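Gikinach Demonstration Library: Frequently Asked Questions

What is the Gikinach library?
Gikinach is a collection of recorded demonstrations used to train a learning system for tabletop handling tasks. The recordings are made at the Dirton workshop under the direction of Neema Shemweta.

What counts as one example?
One example is a complete attempt at a single task, from the start signal to the stop signal. Wrist views and the fixed view are stored together and share one clock.

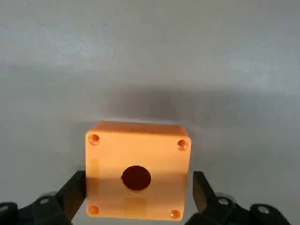
Operators are asked to keep a steady pace and to finish each attempt even when a grasp goes badly. Failed attempts are labeled and kept - they are not deleted.

How many examples does a task need?
The current target is 300 accepted examples per task. There are 19 tasks on the list, and a task with fewer than 103 accepted examples is not released to partner groups.

Does the table have to be cleared between tasks?
No. Items that play no part in the task may remain, provided their positions are changed between sets.

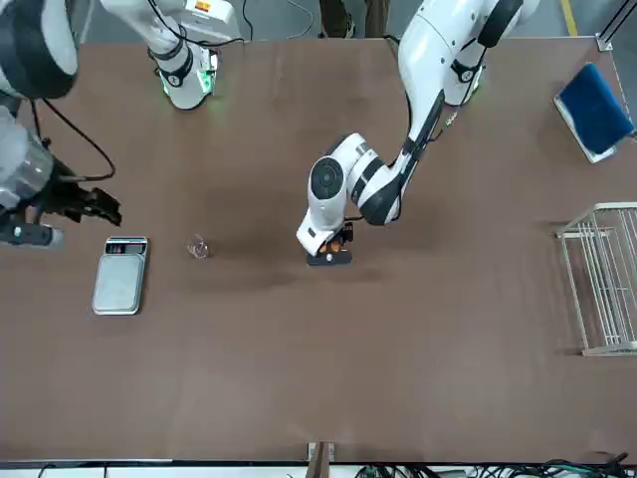 Both arms over the table, with the kitchen scale, glass cup, tray and wire rack.

Who reviews the recordings?
Each recording is checked by 2 reviewers. Where they disagree, Wiroj Kaewkla makes the final decision on the label.

May outside groups submit examples?
Yes, if they use the Muli recording format. Requests should be sent to Akinyi Mbwambo before the September intake. Files in older formats must be converted first.

When is the library unavailable?
The server is offline for maintenance each Sunday until noon. Uploads begun before that time should be restarted afterward.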